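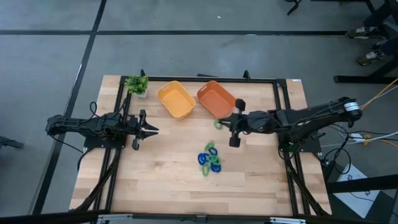

Blue and green rings on the workbench, with two plastic bins behind.

3 min read

Search products, guides and more

Home workouts > Resistance bands > Long bands

Murnine Long Loop Bands, set of 3

I'll be upfront, I was never a bands person. I had a pair of dumbbells under the bed and a pull-up bar that had taken most of the paint off the kitchen door frame, and I thought bands were for people getting over a knee operation. Then I spent a wet February working out of a rented room in Bandthorpe with no space for anything bigger than a shoebox, and I bought a set of these to tide me over. I've stocked them ever since!

You get three bands in the set: light, medium and heavy. They're all the same length when they're lying flat, so it's only the width that changes. The light one is lovely for shoulders and for warming up (I use mine before every single session now, even on leg days). The medium is the one I reach for most, for rows, squats and overhead presses. The heavy one is a proper brute and I'd leave it alone for the first couple of weeks, unless you're using it to help with pull-ups, where it gives you the most lift.

How I use mine

Stand on the band with both feet, hip width apart, and bring the top end up over your shoulders for squats. For rows, sit down with your legs out and loop it round the middle of your feet. Go slowly on the way back, that's where you'll feel it. If the band is yanking your arms home then it's too strong for you, so drop down one.

There's a door anchor in the bag too. Shut it on the hinge side, give it a good tug before you lean your weight on it, and please don't use it on a glass door.

Looking after them

Wipe them with a damp cloth and let them dry away from the radiator. I dust mine with a bit of talc when they start to feel tacky. Have a look along the edges before you start, and if you find a nick, bin that band. They're natural latex, so they're no good if you have an allergy. The Zerness fabric bands are the ones to go for instead, although they're shorter and you can't do the pull-up stuff with them.

Delivery and returns

Orders go out from Ashby by second class post and take up to 3 working days. Returns are fine for unused sets in the original bag. Every set has a 2 year guarantee against splitting, but not against dogs (mine has had two).

Product code: 2161
In stock

Posted in: Strength, Small Spaces, Kit I Use Myself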